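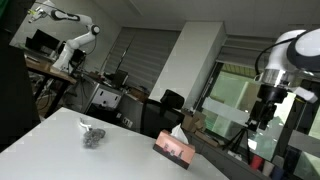 I have been rewriting the part of our planner that decides when to give up, and it has eaten most of my December. I don't mean the motion planner proper, the piece that finds a path for the arm from one place to another. That one has behaved itself for a long while now and I try not to go near it. I mean the layer that sits over it, the one that asks for a grasp, hears back that there isn't a good one, and then has to pick something to do next. The fluffy gray heap on the white table is the sort of object that makes this layer earn its keep. It has no top in any useful sense, and no edges you would want to bet on, and when it's crumpled up like that my grasp scorer thinks nearly every part of it is equally fine. The tissue box beside it is the opposite (nice corners, flat faces, a pleasant salmon pink that segments beautifully) apart from the tissue sticking up in a peak, and I'll get to the tissue, because the tissue cost me a whole afternoon.

Some background for those of you who read this blog mostly for the bread posts, and bless you for staying. The package I look after is called Clestine. It started as a few scripts I wrote to replay planner logs, and then it grew, the way these things do, until Abimbola Adeleke pointed out that half the decisions on the table were being made inside what I was still calling "the log viewer." So we pulled it apart. The viewer went back to being a viewer, and the deciding part got a proper home and a proper test suite and, eventually, me sitting up too late with it.

The old way of giving up was very simple. You asked for grasps, you got a list sorted by score, you tried to plan to each one in order, and if you ran off the end of the list you threw an error and a person walked over. I liked that code! You could read it in one sitting with a cup of tea. The trouble was that soft things produce enormous lists. I went back through one batch of saved requests and found a single cloth that had come back with 2,239 candidates, and most of those were the same grasp moved over by the width of a pencil line. The planner would fail on the first because the wrist would have to pass through the table, and then very patiently fail on its neighbor for the same reason, and then on the neighbor's neighbor, all the way down.

What I do now is cluster first. Candidates get grouped by where the hand would be and which way it would be facing, and we only plan to the best one in each group. If it fails, we keep the reason, and the reason decides what happens to the rest of the group. A collision with the table throws the whole group out. A joint limit throws out half of it, more or less, depending on which joint is complaining. A timeout throws out nothing at all and just moves the group to the back of the line, which took me three tries to get right, since my first version happily moved the same group to the back of the line forever.

That cloth with the enormous list comes down to 11 groups. I was so pleased when I saw this that I ran it again to be sure I hadn't broken the input.

Now, the tissue. My segmentation gives me one mask for a box with a tissue poking out of it, and I fit a shape to the mask, and the shape I was fitting was a box. So a box with a tall tissue became, as far as the planner was concerned, a much taller box. Every side grasp came out too high, with the fingers closing very confidently on tissue and air. I spent ages in the pose code looking for a bad transform, because in my experience it is always a bad transform, and I had a long list of frames scribbled on the back of an envelope before Marthinus Hendricks leaned over and asked why my box was so tall. It was right there on the screen in bright wireframe. I'd been looking at numbers all day and hadn't once turned the thing around to look at it.

The fix isn't glamorous. I slice the points by height now and look at how much area each slice covers, and when the area drops off sharply I cut there and treat the upper bit as its own soft part, which the planner should avoid hitting but should never try to hold. It does fine on the tissue box. It does less fine on mugs, where it occasionally decides that the rim is a separate object, and I have a test for that which is currently marked as an expected failure with a rather grumpy comment attached.

Speaking of tests, the replay set is up to 3,730 requests, and I can run the whole lot over lunch with no hardware involved. If you take anything from this very long post, please save your failed requests. Save the point cloud, the candidates, the planner's answer and the version of the config you were using. I skipped the config for the first few months and those early logs are nearly useless to me, which I am still a bit sore about.

Next I want to fix the part where every group fails. At the moment it still throws the same old error and waits for a person. Abimbola would like it to try a small push and look again, and I would too, except that a push needs its own planner call and its own idea of what counts as safe, and I haven't decided where that should live. There's a branch. It has nine commits on it and six of them say "wip," so I will write about it when it's fit for company. The rye post is coming too, I promise, as soon as my starter perks up.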